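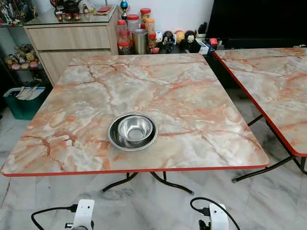

Sarkanis box — remote keeps dropping after the November update

zami_ilie
ok so anyone else?? Remote pairs fine, works for 11 minutes or so it feels like, then nothing. Have to pull the batteries and hold Home + Back again. Firmware 962. Box is wired, remote is the one that came with it. Did a factory reset already, don't tell me to do a factory reset.

grubhollow
Same. Mine started the night of the update. Volume still works (thats infrared) but everything else is dead.

m_rajput
Turn off HDMI control in the TV menu. Fixed it for me. Been fine since.

zami_ilie
Already off. Never had it on.

m_rajput
Off on the box too? Theres two settings. One under Display, one under Remotes. Second one turned itself back on for me. 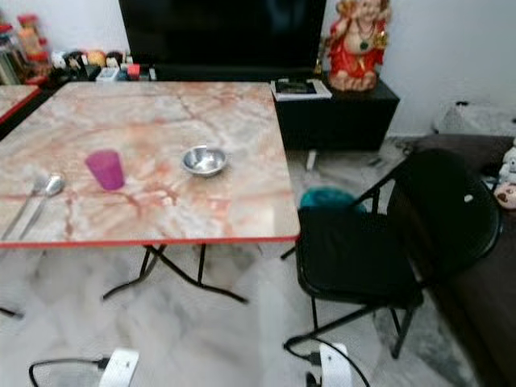 Last edited by m_rajput, 7:42 pm

zami_ilie
Huh. It was on. Turned it off, will report back.

tapedeck400
HDMI control has nothing to do with a bluetooth remote. It's the 962 firmware, they changed the sleep timer on the remote radio. Support told me a fix is coming, no date. Everything else is placebo.

m_rajput
Placebo that's worked for a week, fine by me

tapedeck400
Mine worked for a week too. Then it didn't.

grubhollow
Is there a way to roll back? I was on 400 before and it was perfect.

tapedeck400
No rollback. They pulled it.

kestrel_pl
Gave up and bought the Rusteck universal. Ugly, no voice search, buttons are like chewing gum — but it's infrared and it never drops. Would buy again.

zami_ilie
No voice search kills it for me. My mom only uses voice.

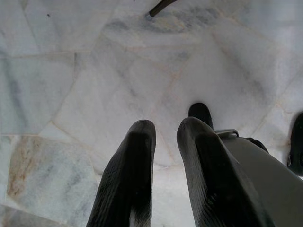 Photo: Zamfira Ilie

grubhollow
Phone app any good as a stopgap?

kestrel_pl
App's ok for typing passwords. Awful for anything else. Unlock phone, find app, wait, show's over.

zami_ilie
Reporting back. Three evenings, dropped once, before it was every time. So better? Not fixed. Sorry tapedeck, sorry Madhu, you both get half.

m_rajput
Taking my half

tapedeck400
Wait for the patch.

Recent threads
Wutden soundbar no sound after standby (182 replies)
Saxena stick vs Sarkanis box for an older TV
Rusteck universal: code list for projectors
Subtitles out of sync on live channels only
Which HDMI port for the box?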